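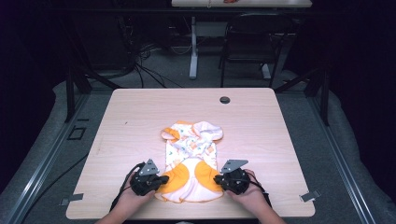

Both hand grippers at the table, garment spread flat.

Re: [grippers] Pads and pivots, how often?

Renata Lis wrote in December 2020:
> We have the same hand grippers at Bragança and the right pad is getting
> rough at the edge. Do you change it at once, or wait? And do you put oil
> on the pivots? The Vilum sheet says nothing about it.
> Renata

Dear Renata,

I send you the routine that we follow at Poltinari. It is written for two grippers used on thin and quilted baby clothes, so please adapt it if your material is heavier.

1. Unplug the cable before you touch the linkage. Open and close the jaws by hand through the full travel. If one side comes later than the other, look at the pivots first and leave the screws alone.

2. Close the jaws on a single fold of fleece and look along the line where the fingers meet. They should meet along the full height. We do this check every 200 grasps. 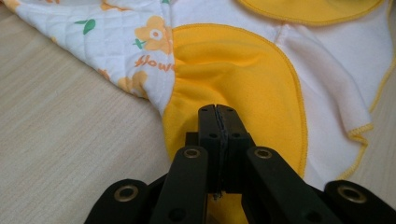 3. Clean the pads with a dry brush. We used alcohol until May, but it made our glue soft, and one pad moved in the middle of a session.

4. No oil on the pivots. It comes onto the white fabric and does not wash out. We put a little dry PTFE powder and wipe the rest away. 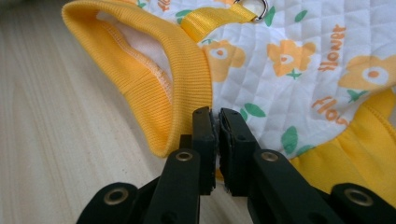 Changing the pads is the part where we were too strict in the beginning. Josée MacPherson changed them at the first sign of wear, and we spent a full box from Truvley in one month. Now we accept a frayed edge like the one on the thicker right pad, as long as the fold stays in the jaws and the pad does not lift from the finger. When a corner lifts, we change left and right together, also if the other one is still good.

For the new pads, remove the old glue completely, press the pad for 90 seconds and leave the gripper open over the night –
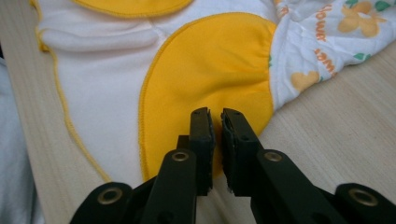 closed jaws push the fresh pad down and the glue comes out below. At 1,000 grasps we also check the screws of both fingers. I don't use thread lock there, but maybe somebody on the list has tried it?

Which glue do you have at Bragança?

Best regards,
Poltinari workshop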